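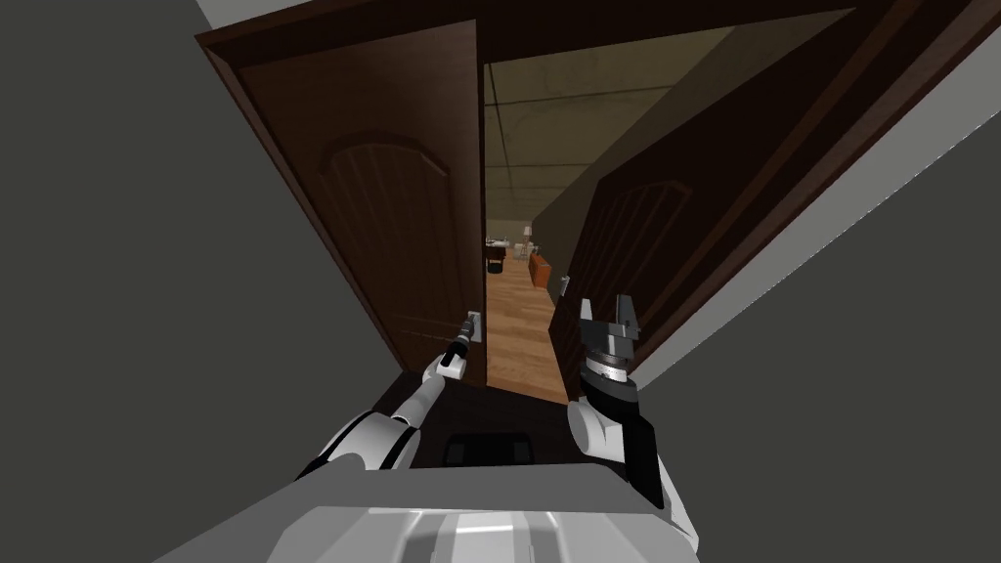
Women held at the Cekimlow detention center went without prenatal visits for weeks at a time and were charged for medical records they needed for their asylum cases, according to a complaint filed Tuesday in county court.

The complaint was brought on behalf of 14 women by the Werketti Legal Fund, a nonprofit that represents people in civil detention. It names the company that runs the center, Allevura Custodial Services, and its medical contractor, Pietrzak Health. Neither of the two companies has filed an answer yet.

According to the complaint, pregnant women at Cekimlow were told to put requests for care in a locked box outside the dining hall. The box was supposed to be emptied every morning. Logs obtained by the plaintiffs show 413 written requests from women in the center over the period covered by the suit. Of those, 306 had no response written on them at all.

One plaintiff, identified in the filing only by her initials, says she was in her sixth month of pregnancy when she arrived and did not see a doctor until her eighth. She says she reported bleeding on three occasions and was given acetaminophen and told to rest. She was later taken to a hospital outside the center, where she delivered early. The child is living with relatives. 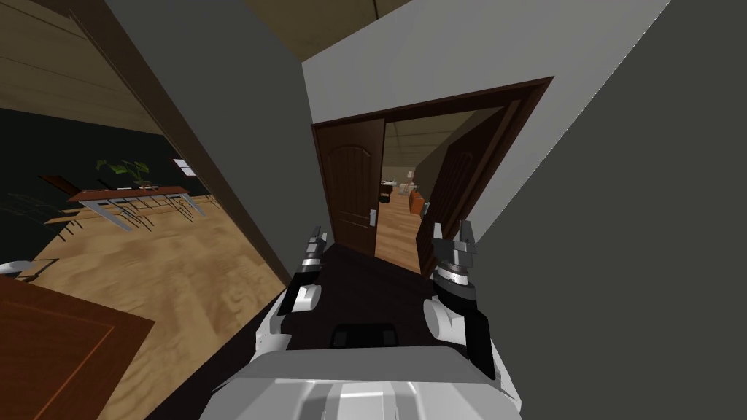 Another woman says she was shackled at the ankle during an ultrasound, although the center's own handbook bars restraints on pregnant detainees except in an emergency. The complaint says no emergency was recorded that day.

"They had a rule for this and it was printed in the book they handed to every woman at intake," said Etelka Gulyás, the lead attorney for the plaintiffs. "We are asking the court to make them follow it."

Gulyás said her office first heard about conditions at Cekimlow from a former kitchen worker, who wrote to the fund in June. Lawyers then began visiting the center twice a month. She said several women declined to join the case because they were afraid it would affect their immigration hearings.

Allevura said in a written statement that it takes all allegations seriously and that every person in its custody has access to a nurse 24 hours a day. The company said it could not discuss individual cases. Pietrzak Health did not return two phone calls and an email.

The center opened as a men's facility and was converted to hold women after the county signed a new agreement with Allevura. It has 700 beds. On the day the complaint was filed, 334 women were being held there, according to a population sheet posted by the county clerk.

The agreement calls for a licensed midwife or obstetrician to be on site at least two days a week. The plaintiffs say that post was vacant for most of the period in question and that the county kept paying for it. Invoices attached to the complaint as an exhibit list the position every month at the full rate. The county's purchasing office said it was reviewing the invoices and had no further comment.

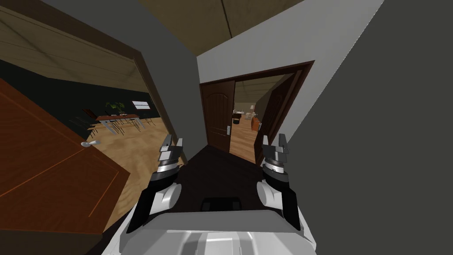 The second part of the complaint deals with medical records. Women applying for asylum often use medical evidence to support claims of past abuse, and some of the plaintiffs had been examined at the center when they arrived. When they asked for copies, they say, they were told to pay a fee for each page out of their commissary accounts. Those who had no money in their accounts were told to ask again at the end of the month.

Two of the women had hearings before their records came. In one case the judge granted a delay. In the other, the hearing went ahead without the records and the woman's claim was denied. She has appealed.

State law allows a provider to charge for copies but requires the fee to be waived for patients who cannot pay and who need the records for a legal proceeding. The plaintiffs say no waiver form was available at Cekimlow in any language.

The suit asks for an outside monitor with authority to review medical requests, an immediate end to record fees, and damages to be set at trial. It also asks that any woman who is pregnant or has given birth in the past six months be considered for release to family or a community program while her immigration case is pending.

A request for a preliminary order was filed along with the complaint. If granted, it would require the center to have every pregnant detainee seen by an obstetrician within five days of the ruling. Gulyás said the fund does not know how many women that would cover, as the center has not released the number.

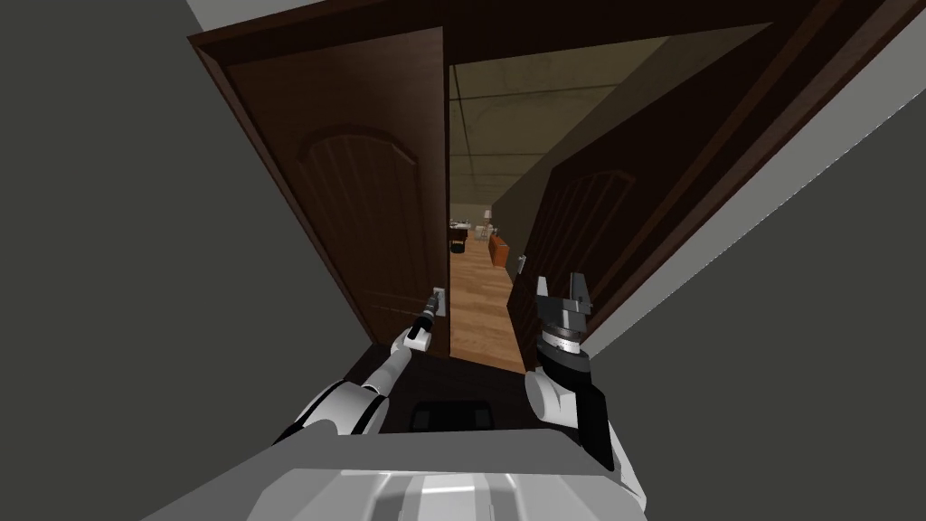 County supervisors are due to vote next month on whether to renew the agreement with Allevura for three more years. The renewal had been placed on the consent calendar, where items are usually passed together without debate. It was moved to the regular agenda the morning after the complaint was filed, and public comment will be taken before the vote.

Supervisors are also expected to receive a report on the last state inspection of the center. That inspection found late medication rounds and missing staff signatures but did not look at prenatal care, which falls under a separate review. The county could not say when the separate review was last done.

A hearing on the preliminary order has been set for 9:30 a.m. in the county courthouse annex. The plaintiffs have asked to appear by video.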